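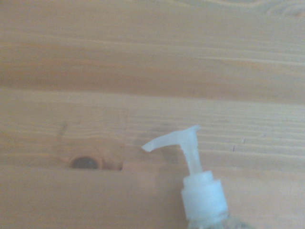 The finishing bench at Drotwood sent word back that the Cutard soap finish on the sample boards still feels tacky at the edges, and asked whether we had changed the dilution. We had not. Same batch, same ratio, same cloths. The remark is fair all the same, and I have felt the drag on two of the offcuts myself.

Friday, 9:40. Pulled the record for the February run. 13 boards, pine, planed and sanded to 174 microns on the belt before soaping. That is coarser than we used for the Boonchu shelves. Coarse end grain takes up more solution and gives it back slowly, so the edges would lag behind the faces.

Shop humidity was not logged for the first two days. The meter had a flat cell. Replaced.

Test 1, dilution

Mixed fresh solution with 100 g of flakes to the bucket, hot water, left to gel. Split it: one half as is, the other let down with the same volume of water. Three thin coats each on faces, one coat only on end grain. Wiped off after five minutes. The thin mix foams more and needs a second wipe. Raised grain on all pieces after coat one, knocked back by hand with a worn pad.

Rub tester set to 2,000 strokes, dry felt, light weight. Do not use the red felt, it sheds and the lint reads as residue.

Readings go on the usual sheet, faces and edges in separate columns – last time they were averaged together and the result was no use for anything.

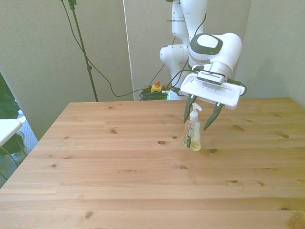

Test 2, end grain

Hold until the test 1 pieces have had a full week on the rack. Plan is to burnish half the ends before soaping and leave the other half off the belt. If the burnished ends dry at the same rate as the faces, the dilution stays where it is and Clollwood gets a revised sanding note.

Still to do: order flakes, relabel the second bucket, find the missing edge samples from the Boonchu job.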